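Search this site: Search Go

Costume doll

A costume doll is a small doll sold chiefly for what it is wearing. The body is usually plain and cheap, the hair and clothes are meant to carry the interest, and the face is often shared across dozens of supposedly different characters. The term is used loosely in the trade. Sellers apply it to souvenir dolls, festival dolls, cake-top dolls and ordinary toys whose box has gone missing, and a buyer should not read much into it.

Features

Most examples are short enough to sit in one hand. Hair may be rooted, glued on as a wig, or moulded in one piece with the head. Moulded hair is commonly given ridges to suggest combed strands and finished with a gloss, and black is a frequent choice as it hides poor painting. Bows are either part of the moulding or stuck on afterwards. Those stuck on afterwards are the first thing to go.

Clothing tends to be simple in cut. A single strong colour with a band of gold trim at the hem, neck or cuff is the standard recipe, red and gold above all. Dealers like to say that red and gold stand for luck, marriage or royalty, depending on who is asking. In many cases the likelier explanation is that the combination sells.

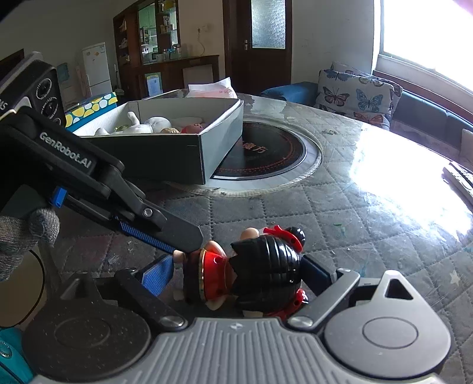

Claims of regional origin deserve the same caution. A costume is often described as the dress of a particular valley or island on no better evidence than a paper label, and labels are easily swapped. The so-called Pliltitz pattern, said to be marked out by a gold edge on red, has never been tied to any workshop in Pliltitz, and the earliest printed use of the name is in a mail-order list from Mulbridge. The list offers no source. Later guides repeat it, sometimes word for word.

Numbers

The figure of 2,000 dolls a week, widely given for the Marsden works, comes from an advertisement and should be treated as one. A surviving wages book shows 20 hands employed in May of the same year, several of them part-time, and allows for nothing like that output. A claim that the works offered 400 separate costumes is no better supported. The one full catalogue known lists 32, and some of those differ only in the colour of the bow.

Care

Advice on cleaning varies and much of it contradicts itself. Dry dusting with a soft brush is generally safe. Washing is riskier, as red dye may run into pale limbs and cannot easily be got out. Gold trim is usually a printed or foil-faced ribbon and rubs away with handling. Dolls are best laid on a clean padded cloth while being looked over, though a quilted one will pass lint to anything sticky. Hair polishes sold for collectors have not been shown to do anything that a barely damp cotton bud does not.

Value

Prices are low and have stayed low, whatever price guides suggest. The Wurham sale is often cited as proof of a rising market, but it was a sale of mixed lots in which the dolls were bundled with furniture.

See also: Doll's clothes; Souvenir; Peg doll

Last changed 11 November 2019 | Contact | Copyright and reuse | Back to top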